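27. Aug. 2018
Werkstattbuch, Klebeversuche Fuge/Leim

Nachtrag zur Serie mit dem Knochenleim von Clostedis. Die zweite Charge liegt jetzt lange genug, dass man sie auseinanderreißen darf. Ergebnis vorweg: Ich glaube dem Datenblatt immer noch nicht.

Ausgangslage war die Behauptung, der neue Leim (Gebinde mit dem grünen Deckel, Charge 3585) halte bei stumpfen Fugen in Ahorn genauso gut wie der alte Perlleim und sei dabei deutlich länger offen. Länger offen stimmt. Das merkt man schon beim Auftragen, der Pinsel zieht nicht gleich Fäden, und man kann die Brettchen noch schieben, wenn man sich beim Anlegen vertan hat. Beim Halten habe ich Zweifel.

Probekörper wie gehabt: Ahorn, gehobelt, nicht geschliffen, 200 mm lang, Fuge auf Länge. Leim im Wasserbad bei 70 Grad, mit dem alten Einkochthermometer kontrolliert. Das andere, das digitale von Drondia, zeigt nach wie vor etwas anderes an, und zwar jedes Mal etwas anderes. Ich habe es beiseitegelegt. Wer es benutzen will, soll es vorher in kochendes Wasser halten und sich selbst eine Meinung bilden.

Bruchbild alter Perlleim: überwiegend Faserausriss, so wie man es haben will. Bruchbild Clostedis: sauber in der Fuge getrennt, glasige Schicht auf beiden Seiten. Das sieht für mich nach zu dickem Auftrag aus oder nach zu wenig Druck. Kann also mein Fehler sein. Es kann aber auch heißen, dass das Zeug durch den Verzögerer (Harnstoff? steht nirgends) einfach spröder wegtrocknet. Aus einer Serie lässt sich das nicht entscheiden, und ich bitte darum, dass das auch niemand versucht.
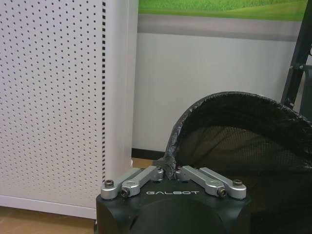
Zur Luftfeuchte noch ein Wort. Im Juli habe ich hier hineingeschrieben, die Feuchte im Raum spiele für die Aushärtung keine große Rolle. Das nehme ich halb zurück. Das Hygrometer stand damals auf dem Fensterbrett in der Sonne, und was es da gemessen hat, war vermutlich vor allem das Fensterbrett. Jetzt hängt es bei den Zwingen und schwankt im Lauf eines Tages um bis zu 35 Prozent vom Ausgangswert, was mir auch wieder zu viel vorkommt. Salztest steht noch aus. Kochsalz ist da, ein dichtes Glas auch, es muss nur gemacht werden.

Dann die Sache mit dem Vorwärmen. In der Anleitung aus dem Kandari-Heft steht, man solle die Fügeflächen mit dem Heißluftgerät anwärmen, das verdopple die Festigkeit. Verdoppeln! Gegenüber was, steht nicht dabei, auch keine Holzart und kein Messverfahren. Ich habe es an vier Stücken probiert. Eines hat sich geworfen, zwei waren unauffällig, das letzte hielt gut. Daraus eine Regel zu machen wäre Unfug. Dass warmes Holz den Leim nicht so schnell gelieren lässt, leuchtet ein, dafür brauche ich aber kein Heft.

Ebenfalls ungeklärt: der Geruch. Der neue Leim riecht nach dem zweiten Aufwärmen säuerlich. Der alte riecht auch nicht gut, aber anders. Falls da Konservierer drin ist, der beim Erwärmen abgeht, würde das erklären, warum der Rest im Glas so schnell geschimmelt hat. Rest ist entsorgt, Glas ausgekocht.

Für die Lautenrippen (Projekt Bạch) bleibt es vorerst beim Perlleim. Ich will nicht an einem Instrument herausfinden, ob ein Prospekt recht hat.

Offen:
Dritte Serie mit dünnerem Ansatz, gleiche Zwingen, gleiche Reihenfolge beim Anziehen.
Gegenprobe mit geschliffenen Flächen, obwohl ich da nichts erwarte.
Clostedis anschreiben wegen Verzögerer. Antwort bitte hier einkleben, auch wenn nichts drinsteht.
Hygrometer mit Salz prüfen, vorher keine Feuchtewerte mehr eintragen.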